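Hunter Education, Evening Section
Handout 4: Asking for Access to Private Land

Welcome back, everyone, and thank you for the good questions last time (I'm still thinking about the one on fence lines). Tonight we leave license rules behind and talk about permission, a subject that makes even experienced hunters a little shy.

Most of the ground around Narnance is privately owned. The old Dodier tract alone runs to 1328 acres, and it touches the public land along a creek that moves a little every spring. If you can't say for certain which side you're standing on, stop and check your map before you take another step.

Go and ask in person, well before the season opens. Early evening is usually kind to farm families – nobody likes a knock during milking. Leave the camouflage at home, give your full name, say what you'd like to hunt and how many people would be with you, and then let the owner think it over. If the answer is no, say thank you and mean it.

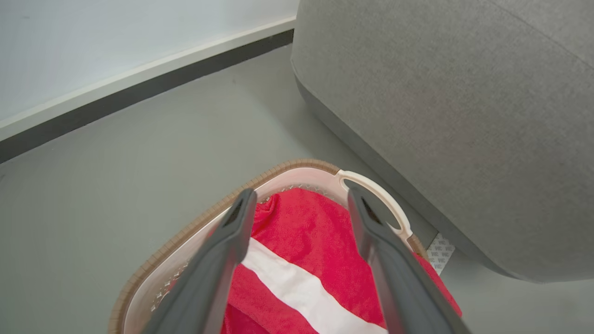

When should permission be put in writing?

Every time, even when the owner is a cousin or an old friend. A short note with both signatures, the dates, the species and the fields you may use will do nicely. Carry it with you while you hunt and leave a copy with the owner.

Viorica Bogdan, who taught this section before me, used to add a line about gates and parking, and I've kept it in our sample form. Leave every gate as you found it. Park where you were told to park, even if it means a longer walk back in the dark with a heavy pack.

Wounded game that crosses onto a neighbor's land is the hard case. Your permission stops at the line, so phone the neighbor first, and call the game warden if you can't reach them. Put those numbers in your phone in December, before the late season gets busy.

For next time: read the Crăciun chapter on tracking, fill out one practice form, and bring it to class. We start at 1800 sharp.

Iulian Filip, instructor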